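Small Things in Boxes: Your Questions

The Zurkholm swap table gets the same mail every season. We've put the answers in one place, in the fond hope that somebody reads them before writing in.

What is the swap table, exactly?

A table. People bring small soft household things they no longer want and go home with small soft household things somebody else no longer wanted. It opens in October and again in spring, from 2 to 6 in the afternoon. The Drosora branch keeps the same hours and has better parking.

Do I need a special box?

No. We sell no boxes, recommend no boxes and have turned down one offer to become a box reseller. A shallow fruit carton or gift carton does the job, preferably with hand holes in the sides. If you can see everything in it without digging, it's the right depth. If you need a flashlight, it's a trunk.
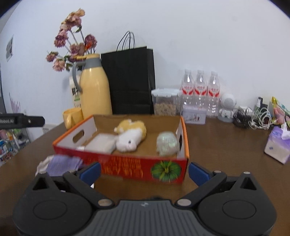
Mine has old printing all over it, and my sister-in-law says that looks cheap and I should cover it in gift wrap first. Your sister-in-law is welcome to cover hers. Printed cartons are fine with us, in any color and any language, and the printing makes it much easier to find your own box again at closing time. "The red one with the leaves on it" gets a result. "The tasteful one" does not.

How many things can I bring?

Up to 7 per box, and one box per household. The limit used to be "a reasonable number," and we learned a great deal that year about what people consider reasonable.

Do plush toys count as one item each?

Yes, including the ones that are sold as a family. Please wash them before you come. Please also check with the toy's current owner, who may be four years old and may have views. We can't return a plush dog by mail. We've been asked, at length, by telephone.

Can I bring single socks?

You can bring them. They go on the table beside your box until you've found the other one or made your peace with it. Pairs should be folded together, with no knots. Knotted socks are treated as a puzzle and set aside for Kendov, where they apparently enjoy that sort of thing.

What about drawstring pouches?

Always popular, so expect yours to go early. Empty it first. Then turn it inside out and empty it again. Over the years we've collected six house keys and an impressive supply of cough drops this way, and we'd like to stop.

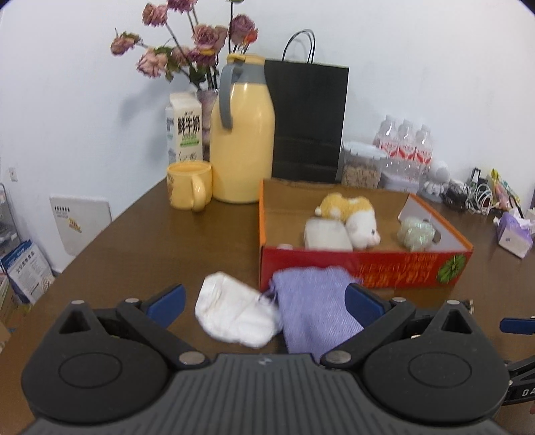 A sock and a lavender pouch out on the table, with the box behind them.

Should things be wrapped?

Only if they'd shed, leak or scent their neighbors. Soap needs paper around it, or everything near it will smell of soap until spring. Crinkly plastic is allowed, though the people at the next table will know every time you touch it.

Do I need dividers in the box?

A folded cardboard flap is plenty. One visitor brought a carton with 400 tiny compartments and spent the whole afternoon explaining it. Nothing in it was swapped.

May I bring a flask or a drink?

Yes, with the lid on, and standing well behind your box. Hot drinks and plush don't mix, or they do, and then it's yours to keep. A flask isn't a swap item unless you say so out loud. Put a name on it if you're attached to it.

What happens to whatever is left at six?

It goes home with whoever brought it. "I thought you'd take it" is a sentence we hear a lot, usually from someone already in the doorway.

Is there a table in Colombo?

There's talk of one. Bring your own table if it comes to that.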